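How to Set Up the Clurkon Wrist Camera Kit for Packing Shoes

Posted 11/05/2021 in Arms & Grippers

I've had the Clurkon wrist camera kit on my bench since January, and I keep getting the same email: how do you get it to put a shoe in a box without crushing something? So I finally wrote it all down. If you sell shoes out of a garage or a small stockroom and you already own a tabletop arm, you can do this in an afternoon (a long one, if you're like me and lose screws).

A quick word on money first. The kit costs $500 with the camera, the bracket, the soft finger pads and the software license. There's an $800 version that adds a second bracket and a longer cable. I bought the cheaper one and I haven't missed the extras, although the short cable did annoy me, and I'll get to that.

What you need

The Clurkon kit
A tabletop arm with a parallel gripper (mine is the Comwood)
Shoe boxes in the size you ship
One shoe you don't mind scuffing
Painter's tape
A desk lamp

Step 1: Mount the camera

Bolt the bracket to the wrist, on the side away from the arm's cable. Leave the screws a little loose, slide the camera in until it clicks, then tighten. I did it the other way around the first time and the bracket went on crooked, and I spent an hour blaming the software!

Now run the cable back along the forearm and tape it down every few inches. With the short cable you have to leave slack at the elbow. Move the arm by hand through its full reach before you power anything up. If the cable pulls tight anywhere, redo it.

Step 2: Tilt it

The manual says to set the tilt at 38 degrees and it's a good starting point. You want to see the fingertips' work area and a bit of what's past it. Shoes are tall, so they block a lot of the view when the gripper gets close, and you'll be tempted to tilt further and further up. Don't go too far or you'll lose the bottom of the box.

Step 3: Tape down the box

Put the box on its spot with the flaps open and tape it to the table. Yes, tape it. A shoe box weighs next to nothing and the arm will shove it across the table the first time it brushes a flap. Once things are running well you can switch to a couple of wooden stops.

Step 4: Sort out your light

I work by a big window, and plain cardboard against a bright background is tough on a little camera. The software has an exposure slider under Camera, then Advanced. Set it while the camera is looking into the box and ignore whatever happens to the wall behind it. You care about the cardboard edges and the shoe. My slider sits at 80, yours will be different. The desk lamp helps on gray days.

Step 5: Teach the pickup

Click New Task, name it, and guide the arm by hand to the shoe. Grab it across the heel. I tried the tongue (too floppy) and the toe (it slips), and the heel wins every time on the sneakers I've tested. Tuck the laces in before you start. A hanging loop can catch on a flap, and then the whole shoe twists in the grip.

Record the pickup, then the move to the box, then the lowering. Go slower than feels natural. The software speeds it up later and it copies every wobble you make.

Llinos Maddocks left me a great tip on the support forum: pause for a second right over the opening while you're recording. That gives the software a clean point to check where the box is, and my misses dropped off a lot once I started doing it.

Step 6: Run it slow, then look at the footage

Run the task at quarter speed with your hand near the stop button. Afterward open the Replay tab and step through it. I look for two things, whether I can still make out the box's back wall, and where the laces are hanging. If the shoe is hiding everything, back off the approach and come in from the side.

What I like and what I don't

The finger pads are great, grippy without leaving marks. The teaching part is easy enough that my neighbor's teenager picked it up. The Replay tab is slow to load, and the app logged me out twice in the middle of recording, which made me want to throw it in the yard. Support was quick, though. Nasrin Shojaei over there sent me a fixed build the same evening.

I also tried the Barrera kit last year. It has a sharper camera but the bracket is bulky and kept bumping the box. For shoes I'd go with the Clurkon. If you pack flat things like shirts, look at the Barrera again.

Next up I'm trying it with lids, so send me your lid questions.
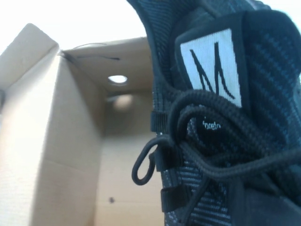 Wrist camera view, black knit sneaker beside the open box, one lace loop hanging.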